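Small Business Property > Leasing > Environmental clauses

Thread: Lease makes tenant responsible for contamination "whenever occurring"

benchgrinder_lou
I am close to signing a lease on a ground floor unit in Wernel, in the old Potstead building. I repair small appliances and resell them. The space is the right size and the rent is fair. My problem is section 15 of the lease. It says the tenant "shall indemnify, defend and hold harmless the landlord from any claim arising from hazardous substances at, under or near the premises, whenever occurring."

The building is more than 50 years old. The landlord told me one of the earlier tenants did metal finishing. He says nothing was ever found, that everyone signs the same form, and that the clause has never been used. He also says there was an environmental report when he bought the place, but he hasn't sent it.

Has anyone here gotten a landlord to change this kind of wording? I would like to keep the lawyer bill small if I can.

quarterround
Don't sign that. "Whenever occurring" covers everything from before you got there. If a solvent plume shows up under the slab, you have promised to pay his lawyers and maybe the cleanup too. It doesn't matter that you fix toasters.

Ask for "caused by tenant, its employees, agents or contractors during the term." It is a normal request and most landlords have heard it before.

millrace22
I lease out three small units and I'll give the other side. My form has language close to that. It came from the lender's lawyer. I have never chased a tenant for old contamination, and I wouldn't know how to start. What I care about is somebody pouring paint thinner down the floor drain and then telling me it was the guy before.

So yes, ask. But don't assume he is trying to trick you. He may have never read it.

quarterround
I didn't say he was tricking anybody. Whether he read it makes no difference. He could sell the building next year and the new owner will read it.

millrace22
Fair point about a sale.

benchgrinder_lou
Thanks, both. I asked for the report again this morning and said I needed it before I could sign. Is it worth paying for my own Phase I? I got a price and it is more than two months of rent.

tidewater_dee
I worked on the consultant side for a while, mostly site visits and records searches. Some things to keep in mind.

A Phase I is a paper review and a walk through. They look at old maps, city directories, agency databases, aerial photos, and they interview people. No samples are taken. If you want to know what is in the soil or under the slab, that is a Phase II, and it costs a lot more. A landlord also has to agree to it, and many won't, because they may not want to know.

For a small tenant doing repair work, I would normally say read the landlord's old report first. Look at who it was written for. It will usually say that only the named client can rely on it. You can still read it and learn from it. You just can't sue the consultant if it's wrong, unless they give you a reliance letter. Sometimes those are cheap and sometimes the firm refuses if the report is old.

Also look at the date. An old report tells you nothing about tenants who came after it.

benchgrinder_lou
He sent it. It was done by a firm called Varureo. The client is a bank and an LLC that I think is his. It lists the metal finishing shop as a "recognized environmental condition" and recommends soil vapor sampling. I asked if the sampling was done and he said he would look into it.

tidewater_dee
Then something was flagged, and his "nothing was ever found" may only mean that no one sampled. Both can be true at once. Ask for any later reports, in writing. Ask for any letters from the state too. You can search the state database by address yourself, and it is free in most places.

Vapor matters for you in a direct way. You would be working in that room all day.

sawhorse_pete
You guys are going to scare this person out of a perfectly good shop. I rented next to a former dry cleaner for years. Nothing happened. If you only rent buildings where nobody ever did anything, you'll be working in your garage forever.

quarterround
No one is telling Lou to walk away. The question was about the clause. The clause can be fixed with a few words, and then the history matters a lot less.

sawhorse_pete
And if the landlord says no?

quarterround
Then you know what he thinks the risk is.

tidewater_dee
I don't agree that fixing the clause makes the history unimportant. Indemnity is a deal between the two of them. An agency isn't bound by it. In some cases a tenant can be treated as an operator. For an appliance repair bench that would be unusual, but I'd still want some record of what the place was like on move-in.

Pete, I'm glad it worked out next to the dry cleaner. I have also sat in rooms where it didn't.

benchgrinder_lou
I decided to pay for an hour of advice. A friend gave me the name of Zlata Hrynyshyn at Ní Mhurchú. She was direct and the hour was enough. Posting what she said in case it helps someone else. It is about my lease only, so don't treat it as advice for yours.

1. Change the indemnity to releases caused by the tenant or people working for the tenant, during the term. Take out "near the premises."

2. Add a sentence that the tenant has no responsibility for conditions existing before the start date, or for anything that moves onto the premises from somewhere else.

3. Get a landlord statement that he has given me all the environmental reports he has. She said he may want to limit this to his actual knowledge, and she would accept that.

4. Add a right to end the lease if an agency order or an indoor air problem keeps me from using the space for 40 days in a row.

5. Attach a baseline to the lease as an exhibit. Floor, drains, any stains, what I am bringing in, what cleaning products I plan to use. Both sides sign it.

6. Check the surrender clause at the end of the lease. Mine says I have to return the premises "free of hazardous substances." She said this undoes the whole fix if it stays as is, and people miss it often.

quarterround
Number 6 is the one I should have brought up. Same problem under a different heading. Also check the definition of hazardous substances. If it's broad enough, a can of contact cleaner violates the lease on day one. You want a carve-out for ordinary quantities used in your business.

millrace22
As a landlord I could live with all of these except maybe number 4. Forty days is short. Agencies take longer than that to return a phone call. I would want rent abatement first and termination later.

benchgrinder_lou
That is close to what his broker said. We may end up with abatement starting right away and termination further out. Refrigerant is the other thing. I don't open sealed systems, I send that work out, and she wants a line in the lease saying so.

tidewater_dee
Good. Put the refrigerant line in the baseline exhibit too. And keep your disposal receipts. If there is ever an argument over who did what, the person with a folder usually does better.

sawhorse_pete
For what it's worth I went and read my own lease after this. Mine says "whenever occurring" too. I'm not happy with you people.

quarterround
When is your renewal?

sawhorse_pete
November.

quarterround
Then ask in November.

benchgrinder_lou
Update. We signed, with a start date of 14th September. Where it ended up:

The indemnity is now tenant-caused only and during the term. "Near" is gone. The pre-existing conditions sentence is in, and so is the part about things migrating from off site. The knowledge statement is in, limited to his actual knowledge, and he listed the Varureo report and nothing else. Rent abates if an order closes the space. The termination right is in but with a longer wait than I asked for. Surrender clause matches the new indemnity.

He would not do the vapor sampling at his own cost. He did agree to let me place indoor air samplers if I pay, with the results going to both of us. I haven't decided yet. The lawyer's total came to 2 hours in the end, with the second one going to the redline.

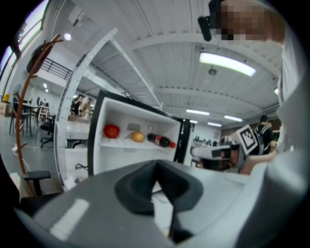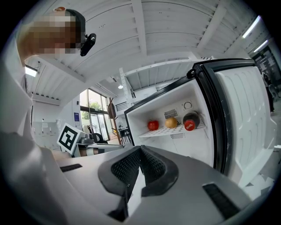
The baseline exhibit took longer than the lease changes did. The landlord's broker wanted it to say "no staining observed" and I would not sign that, so we settled on "floor coated, condition beneath coating unknown." There is one floor drain in the back and no one could say where it goes. The exhibit says that too. I asked if it could be capped and he is getting a price.

tidewater_dee
"Condition beneath coating unknown" is good wording. On the drain, call the city sewer department before he caps it. They may have a plan of the connections. If it goes to a dry well the state may want to hear about it, and you want it to be his call to them and not yours.

On the air samplers, if you do it, do it in the heating season with the doors shut. Take your own solvents and cleaners out of the room ahead of time or you'll end up measuring those. The lab will send a form with the instructions.

millrace22
I'm changing my form. Tenant-caused only, with a baseline. My lender's lawyer grumbled and then said it was fine.

benchgrinder_lou
Will call the city about the drain this week. If they have a plan I'll post what it shows.

sawhorse_pete
Can one of you paste the exact pre-existing conditions sentence? I want to send it to my guy before renewal.

benchgrinder_lou
Mine reads: "Tenant shall have no obligation or liability for any hazardous substances existing at the premises before the commencement date, or migrating onto the premises from any other property, except to the extent tenant's negligence makes the condition worse." He asked for the last part and Zlata said to give it to him.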